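세제 한 번 짜는 데 얼마나 걸리나

지난번 글에 댓글로 "그래서 그 로봇은 들어왔냐"고 물어본 분이 있어서 이어서 쓴다. 들어왔다고 해야 할지 모르겠다. 주방에는 아직 없다. 건물 안에는 있다.

처음 오신 분들을 위해 적어 두면, 나는 Hosport라는 급식 위탁 회사의 사업장에서 일한다. 2004년에 세척실로 들어와서 지금은 세척실 근무표를 짜고 소모품을 발주하고 사람이 모자라면 고무장갑을 끼는 자리에 있다. 점심에 170석짜리 식당이 두 번 반쯤 돈다. 세척실에는 교대까지 합쳐 21명이 있고, 이 숫자는 작년 여름부터 줄지도 늘지도 않았다. 대형 식판과 국그릇은 컨베이어 세척기가 한다. 그건 진작부터 기계였다. 손으로 하는 건 애벌 헹굼, 기름 많은 조리 도구, 그리고 세척기에 넣으면 날아가 버리는 가벼운 그릇들이다. 소스 그릇, 어린이 방문객용 그릇, 직원 휴게실에서 쓰는 것들. 이 "가벼운 그릇"이 이번 이야기의 주인공이다.

회사에서 Plokance라는 업체와 계약을 했다. 팔 두 개 달린 로봇에게 손설거지를 가르쳐서 내년쯤 세척실 한쪽에 세우겠다는 계획이다. 사내 공지에는 "반복 노동에서 직원을 해방"이라고 쓰여 있었다. 나는 해방이라는 말을 공지에서 볼 때마다 근무표부터 확인하는 버릇이 있다. 컨베이어 세척기가 들어오던 해에도 비슷한 문장이 있었고, 그해 가을에 오후 조가 한 명 줄었다. 해방된 분은 다른 사업장으로 갔다가 석 달 뒤에 그만뒀다.

아무튼 설명회는 두 번 있었다. 첫 번째는 본사에서 온 분이 화면만 넘기다 끝났고 두 번째는 Plokance 쪽 담당자인 Ehsan Rizvi가 와서 질문을 받았다. 이 사람은 괜찮았다. 모르는 건 모른다고 했다. 내가 물이 튀는 데서 쓸 수 있느냐고 물었더니 지금은 안 된다고, 그래서 마른 탁자에서 동작부터 배우는 중이라고 했다. 며칠 뒤 원하는 사람은 와서 보라고 하길래 나와 Shagufta Swati 씨, 그리고 야간 조의 Chia-jung Hung 씨가 갔다.

가서 본 것은 세제 짜기였다. 왼팔이 세제 통을 맡고, 오른팔이 그릇을 든다.

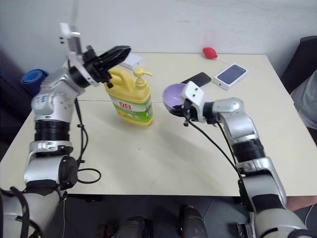
마지막 수정: 4월 17일 (일)

세제 통은 크림색 탁자 위에 그냥 서 있었고 그릇은 연보라색이었다. 우리 세척실에서 쓰는 세제는 말통으로 들어와서 벽에 붙은 희석기로 나온다. 펌프 달린 통은 휴게실 싱크대에나 있다. Shagufta 씨가 그걸 보자마자 나한테 귓속말로 "우린 저거 안 쓰잖아요" 했고, 나도 그 생각을 하고 있었다. 물어보니 물건을 잡고 맞추는 동작을 배우기에 좋아서 고른 과제라고 한다. 그 말은 이해가 된다. 다만 사내 공지에는 이미 "손설거지 공정 적용"이라고 나가 있다. 손설거지 공정에 저 동작은 없다. 펌프를 누르는 걸 익힌 로봇이 기름 낀 국자를 씻는 데까지 가는 길이 얼마나 먼지, 공지를 쓴 사람과 Ehsan 씨가 같은 답을 할 것 같지는 않다.

공평하게 말하자면 신기하긴 했다. 팔이 통 쪽으로 다가가는 걸 보고 있으면 나도 모르게 숨을 참게 된다. Chia-jung 씨는 휴대폰으로 딸에게 보여 주겠다고 한참을 찍었다. 나도 처음 십 분은 재미있었다. 그다음부터는 시간을 쟀다. 직업병이다.

손으로 하면 세제 묻히고, 돌리고, 뒤집고, 헹굼통에 던지는 데까지 숙련자는 숨 한 번 쉬는 시간이다. 그날 본 것은 그중 맨 앞부분만 떼어 낸 것이고, 그 맨 앞부분에 우리가 그릇을 열 개는 넘길 시간을 썼다. 물론 배우는 중인 기계를 20년 한 사람하고 비교하면 안 된다. 나도 들어온 첫 주에는 소스 그릇을 바닥에 쏟아서 혼이 났다. 그런데 나는 첫 주에 배운 걸로 둘째 주에 국자도 씻었다. 저 로봇이 국자를 씻으려면 국자를 따로 배워야 하는지 물었더니 "어느 정도는 그렇다"는 답이 돌아왔다. 그 어느 정도가 얼마인지가 예산의 전부일 텐데 말이다.

세척실 사람들이 제일 많이 한 질문은 사실 속도가 아니었다. 잘리느냐는 질문도 의외로 적었다. 우리가 가르쳐야 하느냐는 거였다.

이게 지금 제일 예민한 문제다. 로봇은 혼자 배우지 않는다. 사람이 시범 동작을 수없이 쌓아 줘야 한다. 본사는 현장 인력을 시범 작업에 돌리고 싶어 한다. 손이 제일 빠른 사람들 동작이 제일 좋은 자료라는 논리다. 6월까지 쌓아야 한다는 시범 목표가 908회다. 이 숫자가 어디서 나왔는지는 설명을 못 들었다. 어쨌든 그 시간 동안 그 사람들은 세척실에 없다. 대체 인력은 공문에 "사업장 내 조정"이라고 되어 있고, 사업장 내 조정이란 내가 근무표를 들고 밤에 끙끙대는 걸 말한다.

Nokuthula Makhubela 씨가 제일 먼저 지명을 받았다. 우리 세척실에서 손이 가장 빠르다. 그런데 본인이 하루 해 보고 와서는 이렇게 말했다. "빨리 하면 안 된대요. 천천히, 똑같이 하래요." 평생 빠르다고 칭찬받은 사람이 이제 느리게 하는 법을 배우러 가는 것이다. 허리는 안 아파서 좋았다고 한다. 서서 물 만지는 일보다 확실히 편하고, 옷도 안 젖고, 점심도 제때 먹었다고. 그건 나도 빼놓고 싶지 않다. 세척실 일은 몸을 갉아먹는다. 내 손목은 겨울마다 티가 난다. 누군가 그 일을 덜어 준다면 나는 진심으로 고맙다고 할 것이다.

문제는 그 수당이다. 세척실에는 습윤 작업 수당이 붙는다. 금액은 작아도 매달 나오는 돈이다. 시범 작업은 물을 안 만지니까 수당이 없다고 했다. 그러니까 회사가 제일 필요로 하는 사람이, 회사의 미래라는 일을 하면서, 전보다 적게 받는다. Nokuthula 씨는 이 얘기를 급여명세서에서 알았다. 내가 항의 메일을 썼고 답은 "검토 중"이다. 3주째 검토 중이다.
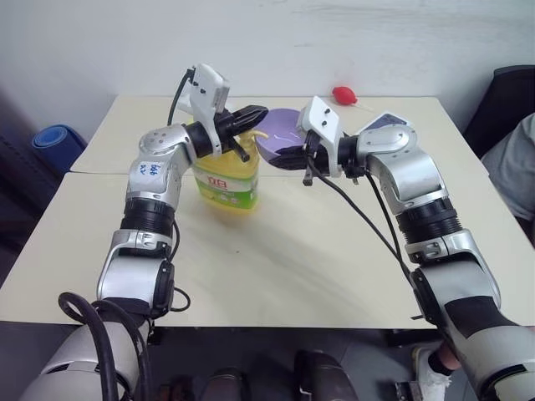

그리고 기록 문제가 있다. 시범을 하면 동작이 Plostorow라는 프로그램에 전부 남는다. 누가 몇 번 했고 몇 번을 버렸는지까지 나온다. 버린 것도 나온다는 게 마음에 걸린다. Zeeshan Farooqui 씨가 이 부분을 물고 늘어졌다. 원래 말이 없는 사람인데 설명회 두 번째 날에 일어나서, 그 기록이 인사 평가에 쓰이느냐고 세 번을 물었다. 첫 번째 답은 "그런 목적으로 만든 시스템이 아니다"였고, 두 번째 답도 같은 말이었고, 세 번째에야 본사 사람이 "현재로서는 계획이 없다"고 했다. Zeeshan 씨는 그 문장을 수첩에 받아 적고 앉았다. 나는 "현재로서는"에 밑줄을 쳐 달라고 했다.

예전에 컨베이어 세척기에 계수기가 달려 왔을 때도 처음엔 정비용이라고 했다. 몇 장이 지나갔는지 알아야 부품을 갈아 준다고. 정비에도 썼을 것이다. 그런데 그다음 해부터 조별 식판 처리량이 게시판에 붙었다. 사람들은 금방 적응해서 빈 식판을 한 번 더 돌렸다. 전기세만 나갔다. 기록이 생기면 누군가는 그걸 본다. 보면 비교하고 싶어진다. 그걸 막으려면 문서가 있어야 하는데 문서는 아직 없다.

Jatoi 사업장 얘기도 해야겠다. 우리보다 먼저 다른 업체의 퇴식구 자동 분류 장치를 들인 곳이다. 거기서 일하던 분에게 전화로 물어봤다. 인원은 공식적으로 줄지 않았다고 한다. 나간 자리를 안 채웠을 뿐이라고. 그리고 남은 사람들 일이 바뀌었는데, 그릇 나르는 일이 줄고 기계에 낀 숟가락을 빼는 일이 생겼다. 숟가락은 꼭 제일 바쁜 열두 시 반에 낀다. 전에는 각자 속도로 바빴는데 이제는 다 같이 서 있다가 다 같이 뛰게 됐다고 했다. 그분이 좋다고 한 것도 있었다. 무거운 바구니를 안 들어도 된다는 것, 귀가 좀 편해졌다는 것. 다시 예전으로 돌아가겠느냐고 물으니 한참 있다가 그건 또 싫다고 했다.

나는 그 대답이 자꾸 생각난다. 기계를 들이기 전과 후를 두고 어디가 낫냐고 물으면 다들 이렇게 애매하게 말한다. 발표 자료에만 화살표가 위로 똑바로 올라가 있다.

내가 회의적이라고 하면 본사 쪽에서는 나이 든 사람이 기계를 무서워한다고 생각하는 것 같다. 무섭지는 않다. 나는 컨베이어 세척기 막힌 노즐을 우리 사업장에서 제일 빨리 뚫는다. 내가 의심하는 건 순서다. 과제를 고른 사람은 세척실에 와 본 적이 없고, 공지를 쓴 사람은 그 과제를 본 적이 없고, 근무표는 그 둘을 다 본 적 없는 상태에서 먼저 바뀌었다. 적어도 한 번은 점심시간에 세척실에 서 있어 보고 나서 무엇을 자동화할지 정했으면 좋겠다. 우리에게 물어봤다면 세제 짜기는 스무 번째쯤에도 안 나왔을 것이다. 다들 첫째로 잔반통 비우기를 꼽는다. 둘째는 바구니 들어 올리기. 셋째부터는 의견이 갈린다. 야간 조는 바닥 배수구 청소라고 하고 오전 조는 국솥이라고 한다.

이 얘기를 Ehsan 씨에게도 했다. 그 사람이 잔반통은 무게 때문에 지금 쓰는 팔로는 어렵다고 솔직하게 말했다. 그러면 결국 사람이 싫어하는 일부터 없애는 게 아니고 팔이 들 수 있는 것부터 가져가는 셈이다. 가벼운 그릇. 세척실에서 그나마 앉아서 할 수 있는 일이 가벼운 그릇이다. 무릎이 안 좋은 날, 임신 초기, 다친 손이 거의 나았을 때 그 자리로 보낸다. 근무표에는 그런 자리가 따로 표시되어 있지 않지만 짜는 사람은 다 안다. 그 자리가 없어지면 나는 무릎이 안 좋은 사람을 어디로 보내야 하나. 이건 설명회 자료 어디에도 없고, 질문했더니 아무도 그런 용도로 쓰이는 줄 몰랐다고 했다. 모를 수 있다. 그래서 물어봐 달라는 것이다.

일단 지금까지 정해진 것만 적는다.

시범 작업은 지원자만 하기로 했다. 지명은 없앴다. 이건 Nokuthula 씨가 본인 입으로 요구해서 받아 냈다.

한 사람이 하루에 두 시간 넘게 하지 않는다.

수당은 미정. 기록 사용 범위도 미정.

대체 인력은 점심 피크에만 한 명. 나는 두 명을 요구했다.

지원자는 지금까지 네 명이고 그중 하나가 Zeeshan 씨라서 다들 놀랐다. 왜 지원했느냐고 물으니 안에 들어가 있어야 뭐가 남는지 볼 수 있지 않겠느냐고 했다. Chia-jung 씨도 지원했는데 이쪽은 순전히 재미있어 보여서다. 밤 근무를 하고 와서 그걸 또 하겠다는 체력이 부럽다. Shagufta 씨는 안 한다고 했다. 자기는 자기 손을 기계한테 줄 생각이 없다고, 꽤 단호하게 말했다. 나는 둘 다 이해가 간다. 근무표를 짜는 입장에서는 Shagufta 씨가 점심에 남아 있어 주는 게 고맙기도 하고.

나도 한 번 해 보라는 말을 들었는데 미뤘다. 다음 주에 희석기 호스를 갈아야 하고, 고무장갑 중간 치수가 또 떨어졌다. 대형만 잔뜩 온다. 발주서에 중간이라고 세 번을 썼는데 대형이 왔다. 이런 것부터 누가 자동으로 좀 맞춰 줬으면 한다.

수당 답이 오면 다시 쓰겠다. 혹시 다른 급식 사업장에서 시범 작업 수당을 받아 본 분이 있으면 어떤 명목으로 받았는지 댓글로 알려 주시면 좋겠다. 메일에 붙일 근거가 필요하다.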